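Moving-In Tips for a Brand-New House

I love the first month in a new build! Everything is fresh, and a few small jobs now will save you a lot of grumbling later.

Run a strip of blue tape around with you and mark every nail pop and sticky door before your builder walk-through. Jot the paint names inside a closet door (ours are Cairns in the hall and Takano upstairs).

Change the furnace filter early, too. Drywall dust is sneaky stuff, and ours was gray in no time!

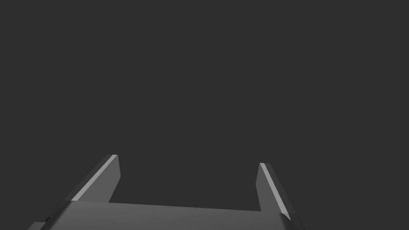
Oh, and save the leftover tile and grout. One box in the garage is plenty, and you'll be so happy to have it when something heavy lands on the kitchen floor.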